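Subject: Re: [tray-line] Two-arm booths and the breakfast setting shift
Date: 12/18/25
List: Wendham catering automation list

> Before we sign off on the second booth I would like to know what
> happens to the setting staff. The Usetti proposal says 3000 covers
> a day and leaves out who loads the bread, who clears a jam, and
> what grade those people are on. At Bullton the same question was
> left until after installation and it went badly.

Replying to the points in order.

Load. The 3000 in the proposal is a rated figure. In November our best day was 2940 covers, all set by hand. The booth is not at that level and I would not plan a roster on it. Its longest run without a stop so far is 1423 covers.

Who does what. Hand setting does not go away. Cloth and patterned placemats, chipped plates and anything with a loose handle still go to the manual bench. What moves to the booth is the plain repeat work: plate in the middle, cutlery on the left, cup on the right, bread from the tray. The people who did that work now do three other things – restocking, checking settings at the exit, and restarting after a stop. Restarting is the new skill. It takes 9 shifts of shadowing before we let anyone do it alone, and at present it carries no change of grade. I agree that this is wrong and have put it in the staffing request.

Pace. This was the main complaint on the floor. With hand setting, a person could work ahead and then slow down. With the booth, the checker waits on the arms and then gets a batch at once. We now rotate the checker every hour. Complaints have dropped, but I would want a longer period before calling it settled.

Bread. Rolls and croissants vary more than the crockery does, and most stops are at the tray. The Ásgeirsdóttir report recommends one bread type per tray. The kitchen objects because it doubles the trays to wash. Not resolved. 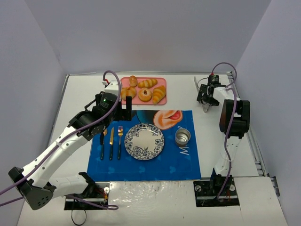
Booth 1, both arms, with mixed bread tray and one place setting.

For the second booth, my position is as follows. Hold the order until the restart duty has a grade, and write the hourly rotation into the shift plan. Usetti can supply the arms in either quarter, so a delay costs us little – the space is already cleared.

The stop log by shift is in the shared folder. Comments on the grade wording should go to this list.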